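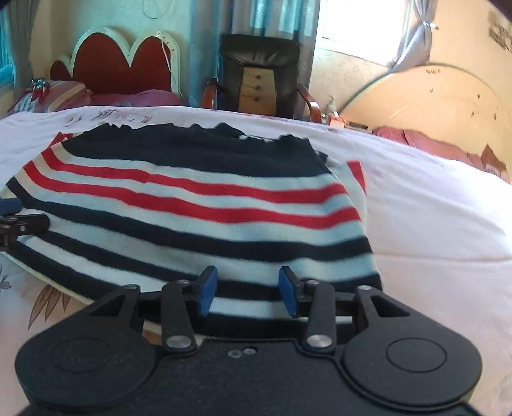
Black gripper with blue finger pads

Tidon: batch rename stops before the end of the list
Utilities and small tools > File managers
April 2022

raghda_n wrote:
Hello all. I use Tidon to rename scanned letters in one folder. The rule is simple: take the text before the first underscore, put the year in front, and keep the extension. In the preview all names look correct. When I press Apply, it renames part of the list and then stops without any message. The log has 549 lines and after this nothing. The folder has some 2000 files. I have tried with the preview closed and the result is the same. Version 8, the portable one.

Thank you in advance,
Raghda Nseir

ustside wrote:
Look at the name directly after the last one in the log. I bet it has a colon or a question mark in the new name. Windows doesn't allow them and Tidon does not check.

raghda_n wrote:
I looked. The next file is called "Nwosu_letter August.pdf", so the new name is only the year and Nwosu. No strange characters.

tustier wrote:
Do you have a second letter from Nwosu in the folder? Your rule throws away everything after the underscore, so two files can receive the same name. The preview shows you both and doesn't complain.

raghda_n wrote:
Yes! There is "Nwosu_reply.pdf" and it was already renamed. So I must use the counter?

tustier wrote:
Yes. Options, then Numbering, then tick "Only when name exists". Put 2 in the start field, so the first file stays without a number.

ustside wrote:
I don't agree with the counter. After one month you will not know which letter is which. Better to change the rule and keep the part after the underscore. The names are longer but you can read them.

tustier wrote:
She asked how to finish the job, and with the counter it will finish. Long names make trouble too if the folder is deep. I had paths that my backup program refused to copy.

ustside wrote:
Then the folder should be less deep. And a program which stops in silence should be reported as a bug, whichever rule is used.

justinas_t wrote:
I reported the silent stop last year — the author answered that he knows about it, but I have not seen a fix. Before you run it again, make a copy of the folder. Undo in Tidon works only until you close the window, and the portable version doesn't keep the undo list on disk.

Justinas Tamošiūnaitė

raghda_n wrote:
I closed the window already, but I have the originals on the other disk. I copied them back and kept the part after the underscore, as ustside wrote, with the counter switched on also. It went to the end of the list. Is it possible to save these settings, or must I type them each time?

justinas_t wrote:
File, Save rule as. Keep the rule file in the same folder as the program, otherwise the portable version does not find it at the next start.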